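Visiting the Itumcombe Golf Course: Your Questions

Welcome! We get a lot of the same questions from people coming out to Itumcombe for the first time, so we put the answers on one page. If you have played here for years, skip to the part about the verge and the wildflowers, which has grown quite a bit.

Page last updated August 13, 2023

Do I need to be a member to play?

No, and we love it when visitors come. Members get first pick of the morning tee times, and after that the sheet is open to everybody. Reserve through the Brirkunix booking page or just call the shop. If you are on your own, tell us, and we will try to put you with a friendly group. Some of our best regulars started out as singles who got dropped into somebody else's foursome.

How hard is the course?

It is hilly and narrow in spots, and the greens are small, so straight beats long almost every time. Beginners do fine from the front tees. Our lowest hitters still come off the course grumbling about the same few holes, and then they come back the next day and play them again. That is the fun of the place!

What is the Szulc loop?

The Szulc loop is our short walk-and-play route, named for the farm that used to cover this side of the hill. You can get around it in an evening with a half set of clubs. The longest hole on it is only up to 100 yards from the tee most people use, so bring your wedges and a putter and leave the big stuff in the trunk. Kids are very welcome on the loop, and it is a wonderful way to get them started.

How do I get there?

Come through the village and follow the course road. It is a regular two-lane road, so please take it easy on the bends, especially if you are looking for a flag to aim at while you drive (we know you are). The parking lot is past the second gate. If your phone sends you to the old farm entrance, turn around at the barn and come back the way you came. Plenty of people do this on their first visit, and you still won't miss your tee time if you leave a few extra minutes.

Can I see any of the course from the road?

Yes, and for a lot of us that first glimpse is half the pleasure of driving in. The roadside hedging comes and goes, so you get a look, lose it, and get another one a little farther on.

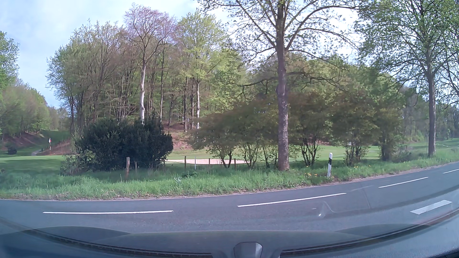 Itumcombe has always been a course you could look into from outside, and we want to keep it like that. We have been asked more than once to put up a tall solid fence, and we would hate to. As it is, there are simple posts beyond the grass, a big dark evergreen, and then off to the left of it the little red-and-white flag standing over the green. If the sun is on the far side of that green and the front is in shade, your eyes can play tricks on you, so take a second look at your line before you putt. The same goes for any green here with trees near it, and late in the day that covers a good many of them.

Why don't you mow the grass along the road?

This is our most popular question, and our favorite. We let the verge grow because of the flowers! Small yellow ones have come up near the white marker post, and they would not stand a chance under a mower. We do trim where drivers need a clear view, and we cut the whole strip back once the flowers have set seed. It does look shaggy next to a putting green. We like the contrast – plenty of visitors tell us they do too.

Please don't pick the flowers or dig anything up to take home. If you want to grow something like it in your own yard, ask in the shop in March, when we usually have small bags of wildflower seed by the register.

Are you going to cut back the bushes?

A little, and slowly. The evergreens give the birds somewhere to nest, and they catch a lot of bad shots that would otherwise end up somewhere worse. We don't touch them in nesting season at all. After that we take out dead wood and anything leaning on the fence line. Nothing is getting clipped into a box shape, so don't worry.

My ball went over the fence. Can I go get it?

Let it go, please. Anything past the posts is out of bounds, and the road is a real road with real traffic on it. Take your penalty, play another one, and pick up a replacement from the bucket by the shop door. They are found balls, cleaned up and sorted, and you can have 2 for a dollar. There are some very nice ones in there if you dig.

Can I walk my dog here?

On the public footpath, yes, on a leash. We ask that dogs stay off the greens and out of the bunkers. There is a water bowl outside the shop, and your dog will get a lot of attention.

Is there somewhere to watch without playing?

There sure is. The bench behind the practice green is open to anybody, and so is the patio. Please don't stop your car along the road to watch, as tempting as it is. Park in the lot and walk over. Stand still and keep your voice down while people are hitting, and then clap as loudly as you like.

What should I wear?

Comfortable clothes and shoes with some grip. The banks between holes can be slick in the morning. Jeans are fine with us. A collar is fine too, if that is how you like to play.

Do you rent clubs and carts?

Clubs, yes, right-handed and left-handed, plus a junior set. Pull carts, yes. We don't have riding carts for general use, though we do keep one for players who need it, and you can reserve it when you book. The pull carts are the Sternodel folding kind, and there is a trick to opening them. Push the red lever down before you lift the handle. If it sticks, bring it back inside and we will swap it for you.

What happens if it rains?

We play on! The course drains well on the upper side and less well down by the stream. If we have to close, we will post it on the booking page and move your time to another day free of charge. Lightning is different. When you hear the horn, leave your ball where it is and come in right away.

Who do I ask if my question isn't here?

Call the shop, extension 945, or stop in. We are there from opening until the last group comes off, and we are always happy to talk about the course.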